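Assistenzrobotik zum Anschauen: Gespräch mit der Leitung des Versuchsraums bei Nuvholm

2019-01-04

Das Institut Nuvholm hat seinen Versuchsraum für Handhabungstechnik für einen Nachmittag geöffnet. Eingeladen waren Vertreterinnen und Vertreter von Pflegeeinrichtungen, Berufsschulen und Betrieben der Region, insgesamt 80 Personen. Im Anschluss an die Vorführung sprach die Redaktion des Mitteilungsblattes mit der Leiterin des Versuchsraums über Ziele, Grenzen und den weiteren Zeitplan des Vorhabens Peltiver.

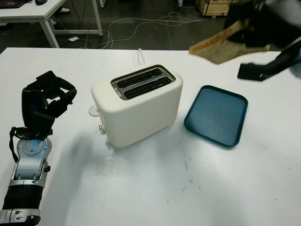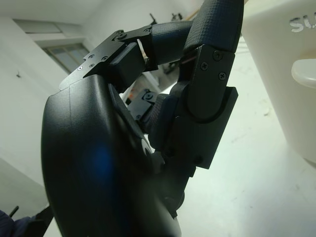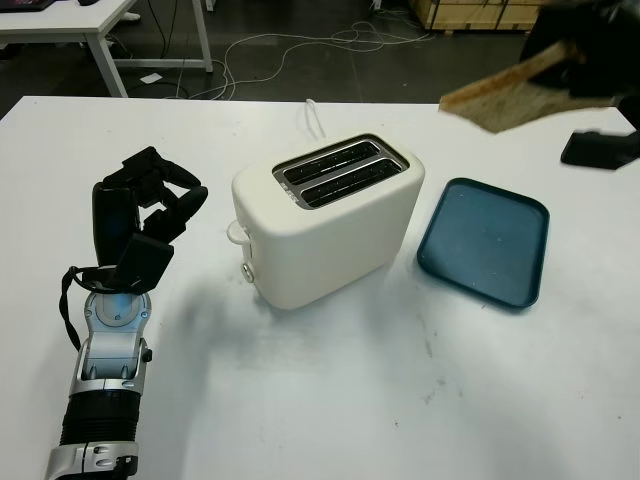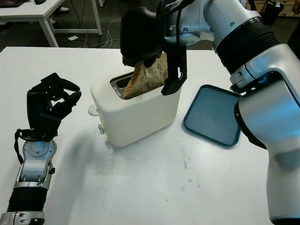 Vorführung im Versuchsraum: Toastbrot und Toaster als Übungsaufgabe (erstes, drittes und viertes Bild); Roboterhand in Nahansicht (zweites Bild).

Gegenstand der Vorführung war der Umgang mit einer Scheibe Toastbrot, einem handelsüblichen Toaster und einem flachen Tablett. Die Auswahl sei bewusst getroffen worden, erläuterte die Leiterin. »Unsere Gäste aus der Pflege fragen nach dem Frühstück und nach dem Tablett am Bett. Daher arbeiten wir mit Dingen, die in jeder Stationsküche vorhanden sind.« Eine Brotscheibe stelle zudem Anforderungen, die man bei einem Metallteil nicht kenne. Sie sei weich, sie krümele, und keine gleiche der anderen. »Wer zu fest zugreift, zerdrückt sie. Wer zu locker zugreift, verliert sie auf halbem Weg.«

Als schwierigsten Abschnitt der Aufgabe bezeichnete sie das Einführen in den Schlitz. Die Scheibe müsse in der richtigen Neigung ankommen, und der Greifer dürfe den Rand des Gerätes nicht berühren. Schon eine kleine Abweichung führe dazu, dass das Brot aufsetze und kippe. Im Juli habe die Arbeitsgruppe mit den Versuchen begonnen und seither 3.618 Durchgänge aufgezeichnet. Ausgewertet würden auch die misslungenen Durchgänge - »gerade diese«, fügte sie hinzu. Zu den Erfolgsquoten wolle sie sich erst äußern, wenn der Zwischenbericht dem Beirat vorliege.

Auf die Frage, ob zwei Arme für eine solche Tätigkeit erforderlich seien, antwortete die Leiterin zurückhaltend. Für das Brot allein genüge ein Arm. Das Vorhaben Peltiver sehe jedoch Aufgaben vor, bei denen eine Seite halte und die andere bewege, etwa das Öffnen einer Dose. »Wir möchten nicht für jede Aufgabe einen neuen Aufbau errichten. Deshalb bleibt die zweite Hand am Tisch, auch wenn sie zeitweise nichts zu tun hat.«

Breiten Raum nahm im Gespräch die Frage der Sicherheit ein. Mehrere Gäste hatten sich während der Vorführung erkundigt, was geschehe, wenn eine Person in den Arbeitsbereich greife. Im Versuchsbetrieb gelte eine klare Regelung, so die Leiterin: Eine eingewiesene Person beaufsichtige jeden Durchgang und könne die Bewegung jederzeit anhalten. Für einen Einsatz in einer Einrichtung reiche dies selbstverständlich nicht aus. Die Firma Schouten, die das Vorhaben in Fragen der Arbeitssicherheit begleitet, erarbeite hierzu ein eigenes Konzept.

Aus dem Kreis der Pflegeeinrichtungen war auch Skepsis zu vernehmen. Ein Teilnehmer hatte eingewandt, das Toasten eines Brotes gehe von Hand in wenigen Sekunden und sei oft der Anlass für ein kurzes Gespräch mit den Bewohnern. Die Leiterin nahm diesen Einwand ernst. »Das Gespräch wollen wir niemandem abnehmen. Uns beschäftigt der Mensch, der allein zu Hause lebt und dessen Hände nicht mehr mitmachen.« Ob der Aufwand für einen Privathaushalt jemals vertretbar sein werde, könne sie heute nicht sagen.

Die Berufsschulen interessierten sich vor allem für die Ausbildung. Derzeit wirken 11 Personen im Versuchsraum mit, darunter Studierende und zwei Auszubildende der Mechatronik. Letztere übernehmen Wartung und Einrichtung der Hände, deren zahlreiche kleine Schrauben regelmäßig zu prüfen sind. »Diese Arbeit wird leicht unterschätzt«, betonte die Leiterin. »Ein gelockertes Gelenk verfälscht uns eine ganze Versuchsreihe, ohne dass es sofort auffällt.« Für das kommende Ausbildungsjahr sei ein Praktikum in Zusammenarbeit mit den Schulen vorgesehen.

Als nächster Schritt ist die Erprobung in der Lehrküche Nindetti geplant. Dort sollen die Abläufe bei wechselndem Licht und auf anderen Arbeitsflächen wiederholt werden. Die Teilnahme an den Besichtigungsterminen in der Lehrküche ist auf jeweils 25 Personen begrenzt. Anmeldungen nimmt die Geschäftsstelle des Instituts schriftlich entgegen; Einrichtungen, die bereits an der Vorführung teilgenommen haben, werden gesondert angeschrieben.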